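16/05/2026

Second full morning at the Motaung bench. I am keeping this diary in the same order as the one I kept in December: task, what limits it, what I think it means for a home. The question from Drirkutlow has stayed the same since they first wrote to me. They want to know whether a two-armed cell can be trusted with small household work, and they want an answer that does not depend on a good day.

The task sheet is short. Pick up a cup, pour a measure, set the cup down, move the lemon, clear the board, wipe. A person does this without looking at half of it. Written out for two arms it comes to 46 steps on the Cornia worksheet, and that is before anything goes wrong. I cut the list to what fits on one page and left the rest for the appendix.

Notes on pouring. The fill line for the trial is 50 ml, with 200 ml available in the jug. The arm does not need to know the volume if it knows the weight, and it does not need to know the weight if it can see the level. Clear plastic makes the second option poor. The level in a clear cup is a thin line at best, and the wall shows a reflection of whatever it stands on. I would give the home user an opaque cup with a dark line inside and call that half the problem solved.

Grip force is the other half. A thin plastic cup has a narrow range between slipping and buckling, and the range changes as the contents leave it. A fixed setting is the wrong tool. The Clodberg controller lets me ramp the force during a motion, but the ramp is written by hand for each object, so it counts as programming and not as skill. I keep those in separate columns.

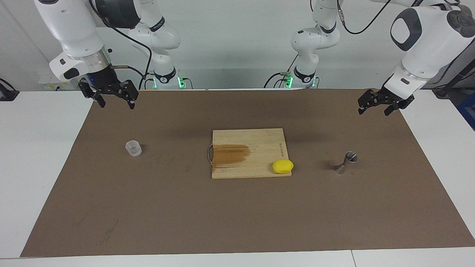
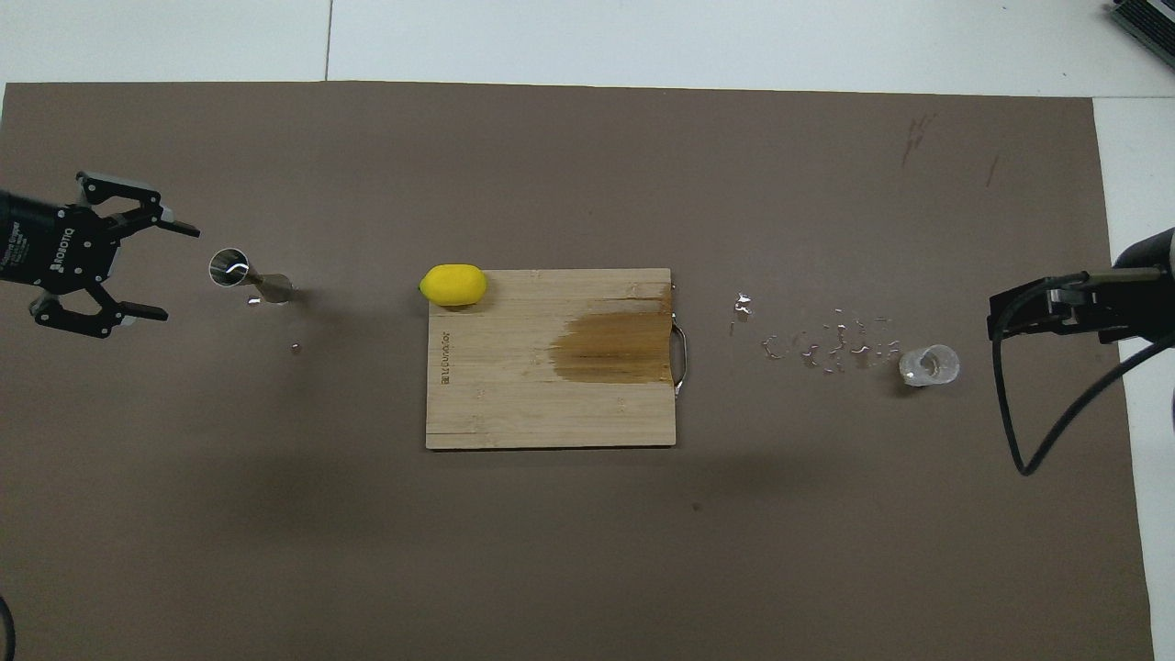 Wiping is the chore I would pay a machine to do, and it is the one I rate lowest. To wipe a surface the machine has to find the liquid, decide where it ends, carry a cloth there with even pressure, and check the result. Every one of those is harder than picking up a lemon. Water on brown paper shows up as glints and irregular puddles, and a threshold on brightness finds the glints and misses the water between them. Bamboo is worse in a different way. The darkened patch on the board at the handle end has no edge I could trace with a pen, and no amount of wiping would return it to the light color of the other end. A checker that compares before and after would report failure forever. A person passes a cloth over it, feels that it is dry enough, and stops. I have no sensor for dry enough, and the fingertip pads were never meant as one.

So the rule for the report is that wiping gets scored by touch or by a dry cloth laid on the surface and weighed afterward. Vision alone does not get to award a pass. I expect an argument over this.

On shop-floor use I am less gloomy. A filling station has a fixed cup, a fixed height, a drain below and a tray that catches everything. If the chore there is repeated 1,000 times in a shift, the hand-written ramp is worth the afternoon it takes. A kitchen gives you one of everything, set down in a new place each day, and the tray is the floor.

Answer so far, for my own use: picking, yes, for rigid things with a known shape. Pouring, yes, with the cup chosen by me. Wiping, no. Putting things back where the household keeps them, not attempted.

For Monday: ask for a scale that fits under the board, find out whether the force log can be exported with timestamps, and rewrite the paragraph on cups, which currently says the same thing twice. The Cornia worksheet also needs a column for steps skipped on purpose. Lunch was at two, soup and bread.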